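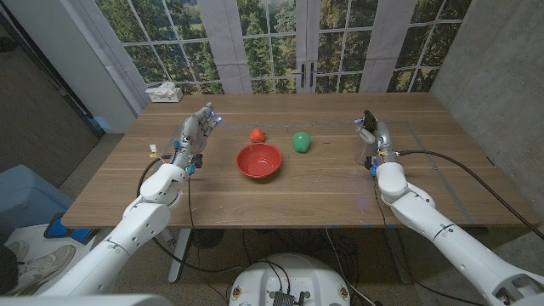
Toy Fruit and Veg into the Bowl: Table Notes

Said Gaber, Drurncombe

README for the tabletop tidying set

I love a small tidy-up. A bowl, a couple of bits of toy produce, a clear table, and you've got a whole activity that anyone can set up before their morning coffee goes cold! These notes cover the things on the table and how we lay them out, so that the Stutau room can match what we do at Drurncombe.

What's in the kit

- Bowl: red plastic, glossy inside. It goes in the middle of the table.
- Red piece: the small one. Half of us call it the strawberry and the other half say tomato, so the log just says "red".
- Green piece: oval, a touch bigger than the red one. Pepper or lime, take your pick. The log says "green".
- Table: rectangular, wood, light brown with a plank pattern.
- Grey tape: marks out a big rectangle on the tabletop. Everything starts inside it.

Laying it out

Put the bowl down first. The two pieces go on the far side of it, red behind the bowl and green off to the right, both sitting straight on the wood with no mat or cloth. Leave a bit of a gap between them. They don't need to be exact (I used to fuss over this with a ruler, and Ghoneim talked me out of it), but they do need to start outside the bowl.

Check the tape before you begin. Corners are always the first to lift, and if you replace a strip, please stick to grey so the new lines match the old ones.
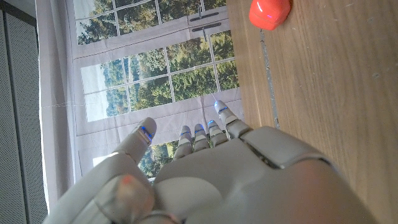

The colours are my favourite part of this layout. Red against light brown wood is so easy to pick out, and with a red piece and a red bowl you have to go by shape as well as colour. The green one gives you a nice change of pace after that.

Rounds

A round is finished when both pieces are in the bowl. Either one can go first, but write down which. We do 23 rounds in a sitting, then stop for a stretch. The first batch has 100 rounds in it, and 18 of those are marked "redo" in the notes column because the starting layout wasn't written down properly. My fault, sorry!

Looking after the pieces

Wipe the bowl and both pieces with a damp cloth at the end of the day and dry them before they go back in the Zostport tub. Scuffs on the table are fine, leave them be.

Still to do

- Redo the 18 marked rounds
- Settle strawberry versus tomato (Saturday, over lunch)
- Try the bowl closer to the far tape line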